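How should I stock the drawers on a treatment cart?

Posted in Clinic Setup and Supplies
Friday, June 16, 2023

tadetti_front_desk
We are a small outpatient clinic with 4 exam rooms and we just got our first proper treatment cart, secondhand. Up to now everything was in wall cupboards and people walked back and forth for gauze. The cart has one shallow drawer with a lock at the top and five more drawers under it. I have been asked to decide what goes where and I have never done this before. We do wound care, blood draws, injections and suture removal, no emergencies beyond the usual fainting. Is there a standard order? Also, does the sharps container have to be on the cart or can it stay on the wall?

3 replies

Genivaldo Bastos
There is no single standard unless it is a crash cart, and yours isn't one. I set up the carts at Brandão when we moved buildings and have changed the layout twice. What we ended up with goes from small and frequent at the top to bulky and rare at the bottom.

Ours is the same general type as yours, a white shallow drawer on top with the lock on its right end and five light blue ones below. Sharps go in the basket on the right side, the yellow container with the red lids.
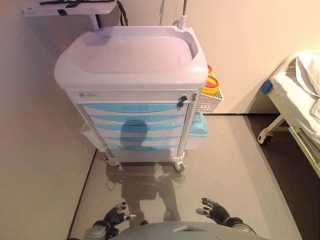

Drawer by drawer

Top, locking: whatever your policy says must be locked. Ask your nurse lead before you put any medication in a cart at all. If nothing needs locking, use it for scissors and forceps in sealed packs.

First blue: needles, syringes, alcohol pads, tourniquets, tubes for draws. Small dividers help a lot. Without them the needle sizes get mixed by noon.

Second blue: gauze, tape, adhesive bandages, steri-strips.

Third blue: suture removal kits, staple removers, saline, cotton swabs.

Fourth blue: larger dressings and rolled bandages.

Bottom: underpads, drapes, emesis bags. Heavy bottles of saline can go here too, and they keep the cart from feeling top-heavy when you push it.

Keep the top surface clear except for what you need for the patient in front of you. We wipe it between patients - if there are six boxes of gloves on it, people skip the wipe. Gloves went into the side bin in our case.

On sharps, I prefer it on the cart so you can drop the needle without turning around. Wall mounted is fine if it is within reach of where the draw is done. Check your local rules and change the container at the fill line.

One more thing, take the keys out of the lock at the end of the day and decide where they live. We have a hook in the supervisor's office.

kmoreno_lpn
Agree with most of this. I would swap the second and third if you do a lot of suture removal. Label the drawers in large print, the little labels that come with carts are useless from standing height.

Also write a par level for each drawer and tape it inside. We bought gauze in boxes of 1,000 and kept stuffing the drawer until it wouldn't shut. Now it holds 300 and the rest stays in the stockroom. Expiration dates get checked in January and every three months after that.

novdale77
we just put everything wherever it fits and its fine. check the wheels though, ours pulls to the left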